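November, bench notes, E. Huttunen

Dudier humidifier, second unit. Tank 700 ml, filled to the line, mist on low. Ran 361 min before the red light came on, manual says 400 so we are short again. First unit did much the same. Wick was seated properly this time, checked twice.

Button still needs a long press to get from mist to night light. Short press does nothing at all on high. Told Unlow, no reply yet. 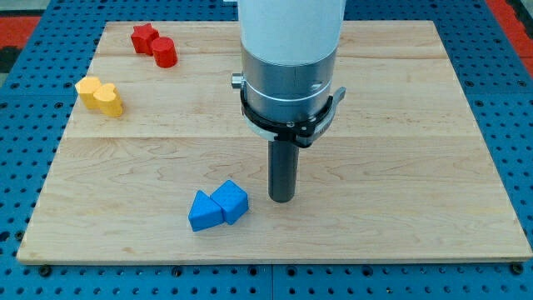 Noise next. Motor hum is worse on low than on high, wich makes no sense to me. Tried feet on, feet off, folded cloth under. Cloth best. Want to repeat it on the pale board with the long planks, then straight on the blue perforated top, same fill, same setting. My guess is the metal carries the hum and the feet are too hard. Dindwood have softer ones, ask for a bag.

Charging: 181 min from flat with the short cable. Long cable slower, did not finish, went home. Base warm near the port, not hot. Will log it properly.

To do - descale, new wick, weigh tank before and afer, send Nic Aodha the run times.

Recent entries
Desk fan, clip version, 40 cycles
Wick supplier samples
Dudier unit one, leak at cap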